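The woman with 500 blue bags

The first thing she does when I arrive at the Hutchins building is offer me the armchair. It's the good seat in the house, she says, and she's right. It has a round back that curves into the arms, and I sink into it with my notebook and immediately forget my first question.

She runs Tellunia, a small outfit that helps people clear and reset rooms: spare bedrooms, waiting areas, the offices of businesses that are moving out or moving in. She started it 11 years ago in Dostport with a borrowed van and a roll of bags. She has since worked in 92 homes and I lost track of how many offices, and she still talks about a cleared corner the way other people talk about a great meal.

"I love the moment when you can see the floor again," she tells me. "People walk in and their shoulders drop. They've been stepping over that stuff for years!"

Her method, if she'd let me call it that (she wouldn't), begins with one chair and one bag. The chair stays put. It gives you somewhere to sit when you get tired and it gives the room a middle. The bag goes on the floor in front of it, open, and everything you're done with goes in. She doesn't sort at this stage and she doesn't let clients sort either.

"Sorting is how you lose an afternoon," she says. "You find a birthday card and you're gone."

I ask why the bags are blue, expecting a system with colors and charts. She laughs. She bought a case of 500 in March from a supplier called Bandden and they happened to be blue. What she does care about is being able to see through them. Before that she used black ones, and a client once spent a whole evening emptying four of them on her driveway, looking for a set of keys.

"With these you hold it up to the window and there are your keys," she says. "I was so happy when I figured that out. I called my sister."

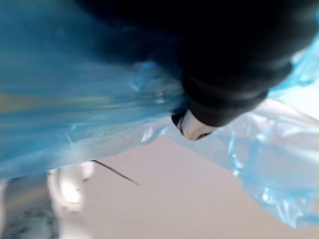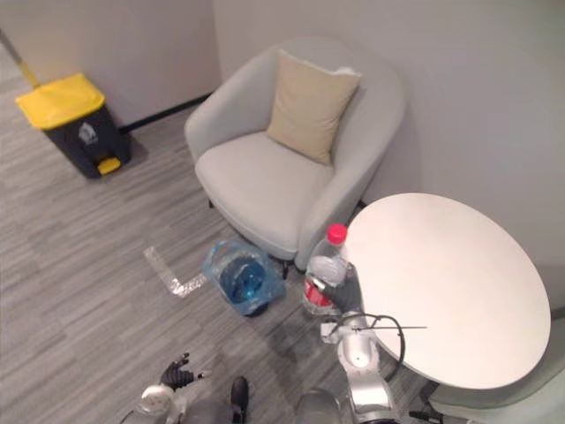
Blue plastic up close, and the armchair corner with its pillow and yellow-lidded bin.

We get talking about bins, a subject on which she has more opinions than anyone I've met. She likes a pedal, because your hands are always full when you need a bin. She likes a lid in a color you can spot from the door - yellow is her favorite - and she likes it against a wall where it won't wander. A bin in the middle of the room, she says, turns into a table within a week.

Bags are harder than they look, too. A new one clings to itself, and she has watched grown adults fight with one for a full minute. Her trick is to rub the rim between her palms until the edges part, then swing the whole thing once through the air so it fills. She folds the top outward into a cuff, so it stands up by itself for a while. She showed me with one from her apron pocket and it made a wonderful loud crackle. I tried it after her and mine collapsed. So did my second.

Then there's the tape. She marks floors with it whenever furniture has to go back to the same spot, just a corner's worth, an L you can line a leg or a box up with. She picked up the habit on an early job in an office with carpet tiles, where every desk had to go back exactly as it was. The client checked with a ruler.

"He was thrilled and I was thrilled," she says. "I've taped everything ever since. My own kitchen has tape in it."

Does she ever get tired of it, the bags and the dust and other people's old cables? She thinks about this longer than any other question. The stairs, she says finally. She's tired of stairs. The rooms themselves still get her out of bed early, and she keeps a list of the ones she'd like to do over, with more time and better light.

Before I go she fluffs the throw pillow I've been leaning on and stands it up again, a little crooked. I ask if that's on purpose.

"A straight pillow looks like you're not allowed to sit down," she says, and waves me out to the stairs.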